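Subject: Re: [floors] Grey floor in the workroom - seal it again or cover it?
From: Hwa-young Ha
To: floors list

Hello all,

Thank you Borghild for the long answer, and sorry that mine is slow. I read it twice with the dictionary beside me, because some of the floor words are new for me in English. I will answer between your lines and then add what I have decided until now.

Borghild Haugen wrote:

> Before you buy anything, please find out what is on the floor already. A grey
> floor can be painted, sealed, or bare with years of polish on it, and these
> three want different treatment. Drip a little water in a corner and see if it
> sits or sinks.

I did this in four places. Beside the door the water sank in quickly and left a dark spot. Under the long bench it stayed on top like on a plate. In the other two places it was between, slow but going in. So I think there was one coat of something, and where people walk it is gone, and where the bench stands it is still good. The previous tenant left us no papers, only half a tin with the label washed away.

> What is the size of the room, and how much of it do you really use? If the
> worn part is only the walking line, you could treat only that part and
> leave the rest alone.

The room is 400 square feet. I considered to do only the walking line, but Édgar tried this in his own garage and he told me the border between new and old is always visible, and after one winter the dirt collects exactly on the border. I am not so fussy about the colour, but I don't like an edge that holds dirt. We sweep every evening and I would see that edge every evening.

> Do not put rubber mats over a fresh sealer. I have seen black rubber leave
> brown marks that never came out. Wait at least until the sealer is fully
> cured, and even then lift the mats once a week.

This was the most useful part for me. We have three mats, all black, and I was going to put them back the next morning! Now I will store them in the hallway for the whole month and maybe longer. Myung-ja has offered me some old carpet pieces for standing on, and I said yes for the place in front of the bench, where my knees complain.

> As for covering the floor with tiles or sheet: it is warmer and kinder to
> things you drop, but you will never know again what happens underneath.

I agree with this. I asked for two prices anyway. Poment wanted 1,600 dollars for sheet vinyl with the gluing included, but moving the cupboards was not included, and the cupboards are the hard part. Jeon said they would not glue on our floor without grinding it first, and they did not want to give a price for the grinding by telephone. The man was polite and I think he was right, but it told me the job is bigger than I hoped.

The sealer from Divura is 125 dollars for a tin, and two tins are enough for two coats in our room, if I believe the table on the back. Stelgate sells the roller with the long handle, and also the cleaner that must go on first. I already have a good stiff broom and two buckets.

So my plan at present is like this:

1. Empty the room except the two heavy cupboards. I will work around these and not pretend that I can lift them.
2. Sweep, then vacuum along the walls, then sweep again.
3. Wash with the cleaner, rinse two times, and leave the windows open.
4. Scrape the small paint drops near the sink with a plastic scraper. Tzu-hsuan warned me not to use the metal one, as he made a scratch on his floor with it and he still looks at it.
5. First coat from the back wall to the door. Second coat the next day, in the other direction.
6. No shoes for three days, and no furniture for a week.

I have some doubt about step 3. The cleaner says to rinse "until neutral", and I don't know how an ordinary person can tell. Is there a simple way, or do I just rinse one more time than seems necessary? If somebody has used paper strips for this, please write which kind.

My other doubt is the fine dust. When the room is quiet the floor looks clean, and then I move my hand over it and my palm is grey. I can't tell if this is dust from outside or if the surface itself is coming off in powder. Borghild, you mentioned once a floor in a school that was "dusting" and I did not understand the word at that time. If it is the same thing, does the sealer stop it, or does it only hide it for a year? 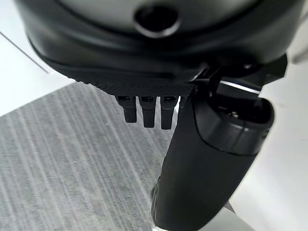
I would also like to ask about the shade. The grey is soft and even in the shadow, and in the afternoon it turns almost to beige beside the window. Divura has a clear sealer in matte and in satin. Myung-ja prefers satin because it is easier to mop. I prefer matte, as a shine under the lamps makes me tired when I look down for a small screw. Does the matte one really keep more dirt, or is that something people say in the shop? I would be happy to hear from anybody who has lived with it for more than one winter.

About the time: I would like to do it in March, when we can keep the windows open without freezing, but before the pollen. The tin says not below ten degrees. Our room is colder than this in the early morning, so I would begin the first coat near noon and put the small heater in the hallway - not in the room, because of the smell and the label has a flame on it.

Édgar, can I still borrow your knee pads? And Tzu-hsuan, you wrote that you have a moving dolly with soft wheels. If it is free in that month I would come with the car and take it, and bring it back with the wheels washed.

I will keep the test spots marked with pencil until I hear from you about the dust. The one beside the door has dried and is still a bit darker than the floor next to it, if that says something to somebody.

With thanks and good wishes,
Hwa-young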